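Buthelezi Users Group, minutes, March, 7.30 pm

Item 3. Tablet purchase
Ward Koster tabled the Verkier quote: 9 tablets for the loan pool. The sales sheet promises colour "truer than life". Members asked what that meant and got no answer. Koster doubted anyone would see a difference from the Brosis units we already own, and noted that the battery figure was measured at 80 nits, a brightness few of us would use near a window.

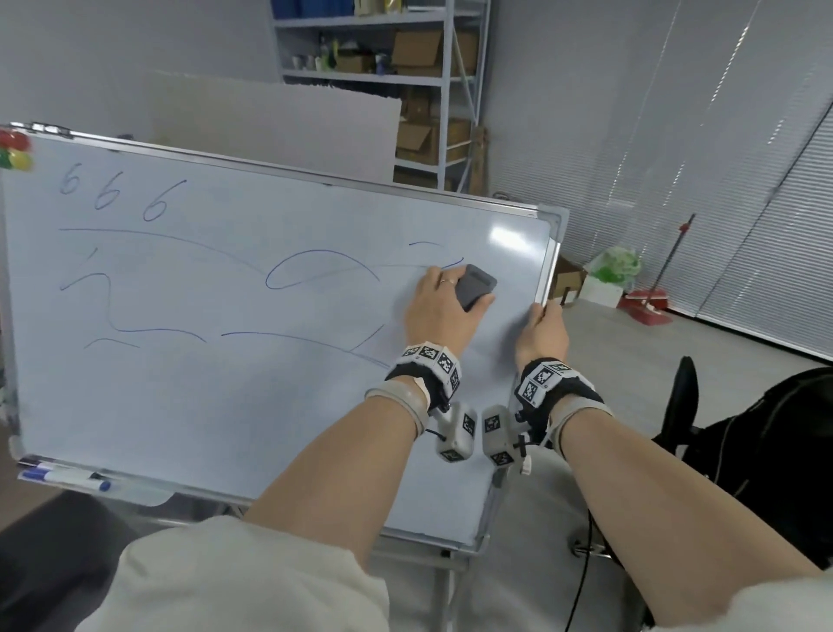

He also questioned the claim of 1,000 charge cycles, given the model went on sale in January. Two members thought this was harsh. Left on the table until a demo unit arrives.

Item 4. Video playback
The Grurer player app was tried on the old tablets. It froze twice and wanted an account before opening a local file. The licence runs to 126 clauses. Koster has read them and does not recommend the experience. Motion to stay with the current player carried.

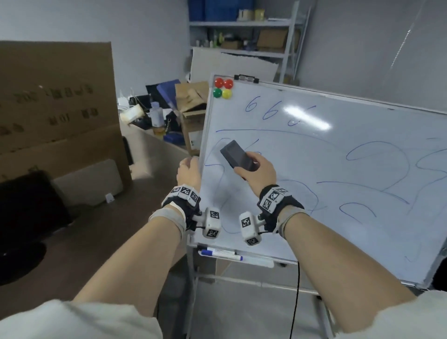
Whiteboard and eraser.

Item 5. Other business
Cases and chargers held over. Closed 9.10 pm.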